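# Thermal paste and the second life of office desktops
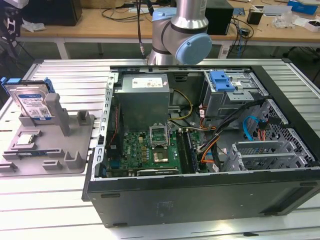 **Gisela Schmieder**, hardware editor

Ivars Vanags has refurbished office desktops at Venckus for most of his working life, and he has firm views on thermal paste. Most machines reach his bench in Nalport after a lease ends. The paste between processor and cooler is usually the original.

"People ask which brand to buy," he said. "I ask them how they clean the old one off. If there is residue on the heat spreader, the new paste has to fill it before it does anything useful."

His procedure is short. The cooler comes off while the processor is slightly warm, with a small twist before the lift. Both surfaces are wiped with isopropyl alcohol until the cloth stays white. He applies a single dot in the middle and tightens the screws in a cross pattern, half a turn at a time.

Venckus switched to a paste called Prostix in November, after a trial on 30 machines of the same model. Under a sustained load, the average core temperature fell from 80 to 67 degrees Celsius. Vanags is careful with that result.

"Most of the drop is from removing old paste and dust," he said. "We also ran a few with the cheap tube we had before. The difference between the two was small - a degree, sometimes two."

He is more interested in fan speed. On the trial machines the fan settled at 1077 rpm when idle, and it no longer ramped up each time a browser opened. Buyers notice the noise first, he said, and few of them ever check a temperature.

The next batch is due from the Hondusari warehouse. He expects to repaste all of it. "I don't test first," he said. "The test takes longer than the job."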